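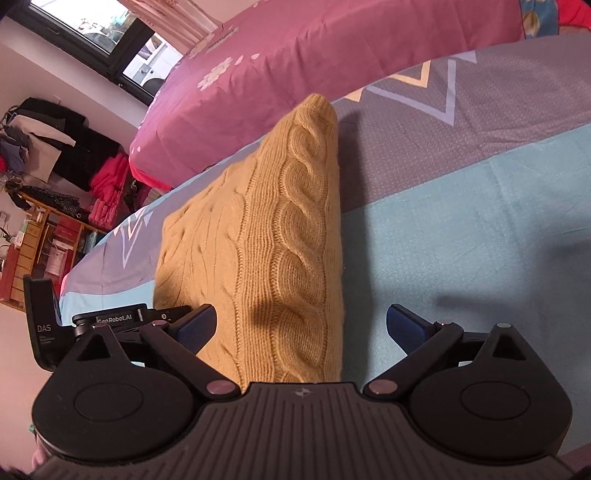

Miloslav Jireš wrote in to ask whether the Mamska covers can go through an ordinary washing machine, because he had already felted one wool cover from another maker and didn't want to go through that twice. Yes, they can! Cold water, the wool cycle, inside out, and please close the buttons first. We put that on the care label too, but the label is small and most people cut it off (so do we).

## Mamska cable-knit cushion covers

Mamska is our heavy cable line, and it's the one we get the most mail about. The pattern started as a sweater back panel that never quite worked as a sweater. One big braid down the center, looser ribs on both sides, lots of give. As a sweater it pulled at the shoulders. On a cushion it sits beautifully, and the slack in the side ribs lets the cover stretch over a plump insert without the braid going flat.

The yarn is Hivia, a three-ply wool blend spun a little on the soft side. It's fuzzy from day one and gets fuzzier. If you like a crisp, smooth knit, you'll probably be happier with the cotton version further down the page. If you like something you can sink your hand into, keep reading!

### Covers and codes

| Code | Cover | Size | Closure | Yarn |
|---|---|---|---|---|
| 518 | Mamska square | 18 x 18 in | Four buttons | Hivia wool blend |
| 522 | Mamska large square | 22 x 22 in | Five buttons | Hivia wool blend |
| 388 | Mamska lumbar | 14 x 22 in | Hidden zipper | Combed cotton |

Colors for 518 and 522 are mustard, oat, brick, and pine. The 388 comes in oat and slate only. We tried it in mustard and the cotton took the dye much greener than the wool did, so the two looked odd side by side. We may try again in January with a different dye house.

Inserts are sold separately. Go one size up from the cover, so a 20-inch insert for the 518 and a 24-inch for the 522. The knit relaxes in the first few weeks and a same-size insert will start to look tired at the corners. Feather fills the corners best. Polyester holds its shape longer and doesn't need the daily thump, and it's what I have at home.

### How they're made

The fronts are knit on flatbed machines at Šťastný, a small mill that mostly does hats. They're wonderful to work with and very blunt about bad ideas. My first version of the cable crossed eight stitches over eight, and they sent it back with three broken needles taped to the swatch. The current braid crosses six over six. It's still deep enough to cast a proper shadow, and it knits up without drama.

Backs are plain stockinette in the same yarn. The button band is reinforced with a strip of woven cotton tape on the inside, something we added after the first batch, when the buttonholes stretched. If you have one of those early covers, write to us and we'll send tape and a little instruction sheet. It's a twenty-minute job with a needle.

We knit 1,000 covers a season across all the colors. Brick usually goes first. Pine hangs around the longest, and I don't understand it, it's my favorite.

### Buttons

All the buttons are by Rutton. Corozo nut, two-hole, slightly dished so your thumb finds them. There's a spare sewn inside the band on every cover. Loose ones are available if you lose the spare as well.

### Looking after the wool

- Wash cold on the wool cycle with a liquid wool detergent, no softener
- Roll in a towel, press, and dry flat
- Pull the braid straight with your fingers while it's damp
- No tumble dryer, not even on low

Pilling is normal along the edges for the first couple of months, especially where the cushion rubs on a sofa arm. A wool comb takes care of it. Electric shavers work too, but keep them well away from the cable, where a raised stitch can get nicked.

A snag isn't the end of the world. Push the loop through to the back with a crochet hook and stretch the fabric gently both ways until it disappears. Don't cut it!

### Matching things up

People ask which colors go together. Mustard and slate, every time. Brick and oat look good on leather. Two 522s with a 388 in front fit a queen bed nicely, and a single 518 is plenty for a reading chair.

Yarn cards with all five shades are free, just put your address in the order notes.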